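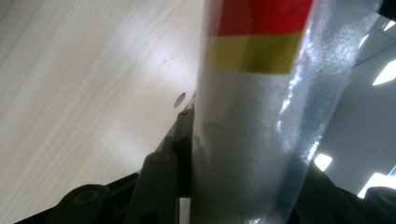
Page last changed: 26 September 2022

Hand-held gripper check, Vieira bench, with my comments

I go through this list before any comparison run with the two hand grippers, the Grumier and the Brarix. It started as a scrap of paper taped inside the tool drawer and it has grown a bit, so bear with the rambling. Answers are OK, NOT OK or N/A, and my comments sit underneath. If you borrow the list, please write your own comments and don't copy mine, they only apply to my bench!

Part one: the tool, before it touches anything

1. Pivots turn freely, no grit.
OK. The Brarix was a little stiff at the lower pivot and I gave it a wipe and a few dozen open-and-close strokes. I don't oil these. I did once and it crept along the link and on to the pad, and I spent an afternoon blaming the pad.

2. Link screws tight.
OK on the Grumier. NOT OK on the Brarix at first — one screw gave nearly a quarter turn. Nipped up and marked with a paint pen so I can see if it wanders again.

3. Jaw faces clean.
OK, both. Lint-free cloth only, no spray.

4. Jaws close square, checked with a strip of paper at top and bottom.
OK on the Grumier. The Brarix grabs the bottom strip a touch before the top one. I've let it go for now, but it goes on the October list, because it got worse between the last two checks.

5. Trigger returns by itself from fully closed.
OK. Do this one slowly. If you let the trigger snap back you won't notice a lazy spring, and a lazy spring is the thing you're looking for.

6. Camera mount solid, lens clean.
OK. I push the mount sideways with a thumb and watch the live view. Any wobble on the screen is a fail, even if the mount feels fine.

Part two: the bench and the test piece

7. Bench top clear where the piece will stand, and wiped down.
OK for clear. Wiped down, hmm, call it half OK. There were still specks on the wood and I went over it again afterwards. A few crumbs don't matter for a side grip on something this big, but they do matter for the small parts, and I'd like to keep one habit for both.

8. Test piece is the right one and its wrap is sound.
OK. We're using the big cylinder with the red and yellow bands for the wide-grip trials. My piece card says 2,710 grams with everything on, and I weighed it again this morning and got the same, so no complaints there.

9. Lighting as usual, no bright patch where the camera needs to see the contact.
NOT OK, and it's the same old moan. Pale wood and overhead lights give you a great washed-out patch next to the cylinder, and the white part of the piece catches it as well. The Pesus controller sets its own exposure and it hunts when that happens. I've fixed the exposure by hand for this round. The contact side, down by the jaw, stays readable, and I can live with the rest.
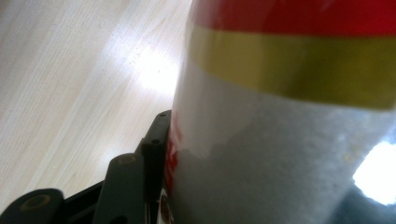
Part three: holding checks

10. Jaw meets the side of the piece flat, no corner digging in.
OK with both tools. Look along the edge of the jaw with your own eyes as well as on the screen. The live view flatters everything.

11. Squeeze force at the working setting.
OK. The target is 70 newtons on the bench gauge. Grumier spot on, Brarix a hair over, and I left it alone.

12. Camera can see the contact line with the jaw closed.
OK, just about. A wide piece takes up most of the right-hand side of the view and the linkage fills the bottom left corner, so what you get to judge by is the stretch where the jaw bar meets the side. I'd love the camera a finger's width further back. The mount on the Brarix has a second set of holes that might do it, and I want to try those before anyone orders a new bracket. The bands are handy here, by the way: tilt the tool and their edges tilt on the screen, so you've got a quick check of your wrist angle without reaching for the level.

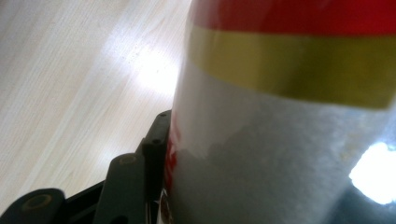

What I haven't settled is how hard to be on the Brarix over item 4. On a tall straight side like this one I can't feel the difference at all, and the force reading is fine. On anything short I think the early bottom contact would show up as a tip or a twist, and then we'd be comparing a good gripper with a badly set one. My vote is to carry on with the wide pieces and keep it away from the short ones till the jaw has been shimmed.

13. Grip cycle counter noted.
OK. The Brarix stands at 675. The Grumier counter was reset when the trigger was changed, so please don't compare the two numbers.

14. Emergency release works with the piece held.
OK, both. One hand under the piece, always, and keep your toes back.

Result: Grumier passed. Brarix passed for wide pieces only, with items 2 and 4 to be looked at again before the October round. Item 9 stays open until I can get a blind or a matt mat for the bench — a dark grey mat would be my choice, if there's one going spare in the stores.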